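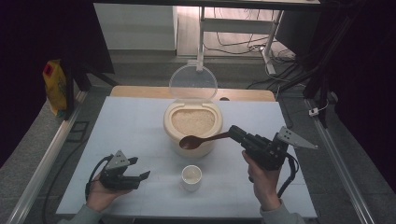
Section 4: Measuring, Rinsing and Setting the Water Level

Read this section before using the Kerslake rice cooker for the first time. It applies to the standard model and to the large model unless a note says otherwise. Cleaning of the steam vent is covered in Section 6.

4.1 Before you start

Remove all packing from the inside of the cooker, including the paper disc under the inner pot. Wash the inner pot, the inner lid and the paddle in warm water with dish soap. Dry the outside of the pot completely. Water left on the base will spit when it meets the heating plate and may leave marks that do not come off.

Place the cooker on a flat, dry surface, away from the edge. Leave clear space above the lid. Do not run it under a wall cabinet — the steam will lift the finish on most cabinet doors in time.

CAUTION: Do not pour rice or water into the cooker body. Always take the inner pot out, fill it on the counter, and put it back.

4.2 Measuring the rice

The water lines on the inner pot are based on the measuring cup packed with the cooker. It is smaller than a standard US kitchen cup. If you have lost it, order a replacement or weigh the rice on a kitchen scale.

1. Scoop dry rice into the measuring cup until it is slightly heaped.
2. Level the top with the back of a knife. Do not press the rice down or tap the cup on the counter.
3. Tip the rice into the inner pot. Repeat for each serving you need.
4. Close your storage container as soon as you have finished measuring.

Note: Do not cook less than one level cup. Smaller amounts dry out at the base before the thermostat switches over.

Note: Keep the measuring cup dry between uses. A damp cup carries moisture into stored rice, and the grains will clump and can spoil.

4.3 Rinsing

Rinse white rice unless the package says it is enriched. Rinsing enriched rice washes off the added vitamins.

1. Cover the rice with cold water and stir it with your fingers.
2. Pour off the cloudy water at once.
3. Repeat until the water is only slightly cloudy. It does not need to run clear.
4. Drain well. Water left in the pot counts toward the total.

You can rinse in the inner pot, but a separate bowl is kinder to the coating. Do not use a whisk or a metal spoon in the pot.

4.4 Adding water

1. Stand the inner pot on a level surface and smooth the rice flat.
2. Find the line that matches the number of cups you measured. Use the left scale for white rice and the right scale for brown.
3. Add cold water up to the line. Read it at eye level.
4. Wipe the rim and the outside of the pot.
5. Lower the pot into the cooker and turn it a little each way so that it sits flat on the plate.
6. Close the lid until it clicks.

For softer rice, go slightly above the line. For rice you plan to fry the next day, stay slightly below it. Old rice takes more water than new rice, so expect to adjust when you open a fresh bag.

CAUTION: Never fill past the top line. Starchy water can boil up through the vent and run down onto the control panel.

4.5 Soaking and the delay timer

Brown rice cooks more evenly after a soak. Thirty minutes is enough for most types. White rice can go straight on.

The delay timer can be set up to 14 hours ahead. In warm weather, set a shorter delay, as rice standing in water can turn sour. Do not use the timer with meat, fish, eggs, milk or broth in the pot.

4.6 If the result is not right

Hard in the center: add two spoonfuls of water, close the lid and leave on Keep Warm for ten minutes.

Wet on top: leave the lid closed for ten minutes after the beep, then fluff and close again.

Brown crust on the base: a thin crust is normal. A thick one usually means the rice was not rinsed or the plate is dirty.

Error code 261: the pot is missing or is not seated. Unplug the cooker, let it cool, check the plate for stray grains and refit the pot.

If the code comes back, stop using the cooker and contact the Kerslake service desk in Brarnthorpe. Have the serial number ready. It is on the label under the base.

Section revised 2/12/19. Water scale table checked by Carleen Pryor.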